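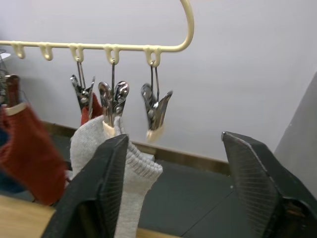

Setting the approach height for a wrist-camera gripper is the step that causes most of the trouble in this build, and it should be done before any grasp code is written. The arm is a Trokeck bench kit with two-finger ridged jaws and a small camera fixed at the wrist. The task is taking socks off a clip hanger. Start with the fingers wide open and below the item, reaching up, so that both tips stay in view and there is clear space between them. The light grey sock on the middle clip is a good first target: one clip holds it, and the clip to its right is empty, which leaves room on that side. Leave the red items for later. They hang close to other clips and wires, and the left finger has little room to get past them.

What you need

Arm with parallel gripper and wrist camera
Controller running Wurnska 14 or later
Clip hanger, fixed so that it cannot swing
Flat wall behind the hanger, plain and light in color
Tape measure and masking tape

Step 1. Fix the hanger

Tie the bar at two points. A hanger that is free to turn will move every time the gripper touches a sock, and the stored clip positions will be wrong after the first pull. Individual clips will still swing on their hooks. Allow for this in software.

Step 2. Set the home pose

Move the arm by hand until the wrist is under the target clip and the fingers point up. Open the jaws to 90 percent of travel. Full travel drives the fingers into the end stops and the motor runs warm. Save the pose as HOME_LOW.

Step 3. Mask the clips

Shiny metal clips give bright spots that the edge detector reads as fabric folds. In the Cormier vision module, set the upper brightness limit to 91 percent and discard anything above it. Rubber or plastic tip covers are dull enough to pass the filter, so draw the exclusion box down to the bottom of the covers.

Step 4. Choose the grasp point

Grasp the knit below the cuff. Ribbed cuffs stretch before the clip lets go, and the jaws slip. Close slowly until motor current rises, then hold.

Step 5. Pull

Pull straight down. If the clip does not release, stop, tilt the wrist slightly to one side and pull again. Do not increase the grip force. Harsh Rajput used a higher force on his Cloten arm and wore the ridges smooth on one finger.

Step 6. Log the run

Write clip number, grasp height and result to a file after each attempt. The controller keeps 4,000 lines before it overwrites the oldest.

Known problems

Dark socks against a dark floor are often missed. Raise HOME_LOW until the wall fills the area behind the sock.

The jaw ridges collect lint. Clean them with a dry toothbrush.

Last updated 2024-12-28. Wiring for the wrist camera is on a separate page.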